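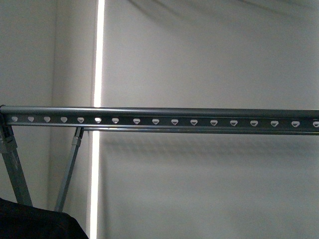 **Opening (slow down, let people sit)**

Good morning, and thank you for coming out to Floltodthorpe on Dec 28, 2023, when you could all be at home finishing the pie. I want to spend our time on something most of us lean on, hang things from and walk straight past: the plain metal rail.

**Why rails**

- I got interested in November, when we were refitting the back hall and I had to choose one. I thought it would take an afternoon. It took me 2 weeks and a good many cups of tea!
- Ask the room: who has a rail at home they grumble about? (Wait for hands. Somebody always has a towel bar story, so let them tell it.)

**Slots and holes**

A row of cut-outs does a lot of work. It takes weight off a long piece, it gives you somewhere to put a hook, and it simply looks nicer than a blank strip - I'll admit that was what sold me. Rounded openings are kinder to fingers and to dust cloths too.

**The two we compared**

1. Censka - heavier, with a lovely finish. The long one came to $351, and I did swallow hard.
2. Setik - $118 and lighter. It needed an extra leg in the middle to stop it from sagging.

Say which one we bought only if they ask. (They will. It was the Setik.)

**Putting it up**

- Start at the end bracket and get that one level before you touch anything else.
- Tighten the legs last, a little at a time, going back and forth.
- Wipe along the length of the metal, never across it.

Pass the Phí catalog around now, and remember to get it back before the coffee break - it's the only copy we have.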